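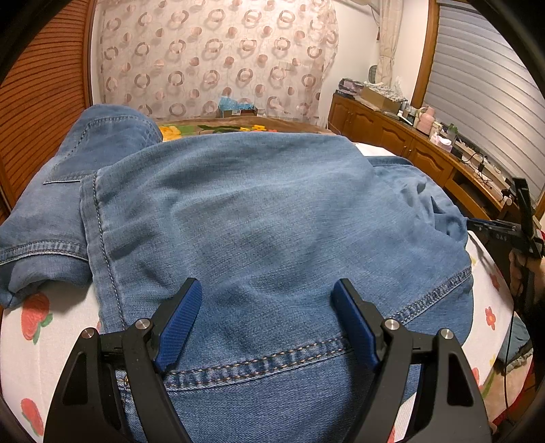 Trevor Hollis replied that indigo is indigo, the plant stuff and the tank stuff are the same molecule, and the vat makes no odds. He has the first half right. Thread, as I've been meaning to write up the October vats anyway.

1/ The molecule is the same. What comes with it isn't. Plant indigo carries indirubin, brown matter, and whatever lime was used to settle it. Synthetic is close to pure. That changes how you weigh out, and it changes the shade a bit at the red end.

2/ Indigo doesn't dissolve in water. You have to reduce it first, in alkali, to the leuco form. The liquor goes yellow-green, with a coppery skin on top. If the liquor is blue all the way down, the vat isn't reduced and you are painting with mud.

3/ Cloth goes in, comes out greenish, turns blue in air. The dye is then insoluble again and sits mostly on the outside of the yarn. On rope-dyed warp the core stays white. Rub the outside off and the white shows. That is all fading is on jeans, for the most part. Light does some of it. Abrasion does most.

4/ Which is why the seams go first. They stand proud of the cloth and they pucker when the sewing thread and the denim shrink by different amounts. High spots lose colour, low spots keep it.

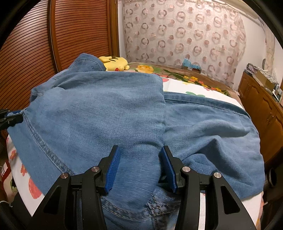 5/ Vats compared

Three set up in October. Birkett powder (natural, lime-settled), Anstead paste (synthetic), and a Jetix pre-reduced. Same cotton drill throughout, scoured in one batch, from the Dukcombe mill shop. No thickener or salt in any of them.

6/ Bath temperature 40 C for the Birkett and the Anstead. The Jetix was run cold as the tub says. pH held near 11 with soda ash, checked by strip, so don't read too much into the decimal I haven't given.

7/ Dips: 5 per piece, short, with full airing between. One long dip is not the same as several short ones. After a while in the liquor the cloth starts giving dye back, since what's already on it gets reduced again.

8/ Straight off the line the Anstead was darkest, then Jetix, then Birkett. After a hot wash with neutral soap the Jetix dropped behind the Birkett. Most of what it had put down was loose.

9/ Rub test next. Dry white cotton over a block, same weight on it each time, 2,619 strokes on the counter before the bearing went. I had meant to go further. The Birkett and Anstead pieces were hard to tell apart by then. The Jetix was plainly paler.

10/ So on Trevor's point: given the same strength and the same dips, source made little difference to wear here. How well the vat was reduced made a lot. I suspect the Jetix tub was old stock and partly oxidised, and I'd want a fresh one before saying anything against it.

11/ For anyone topping up old jeans at home: wet them out thoroughly first, a good hour. Dry patches dye late and show as pale islands. Keep the cloth under the surface and don't drip back into the vat - every drip carries air in.

12/ Rinse, then a weak vinegar bath to bring the pH down, then wash. Leftover alkali makes the cloth harsh and yellows the paler areas in storage.

13/ Next is a fructose vat with the rest of the Birkett powder. It's slower, and it wants more heat than my tank likes. Strips and readings to follow once the bearing is replaced.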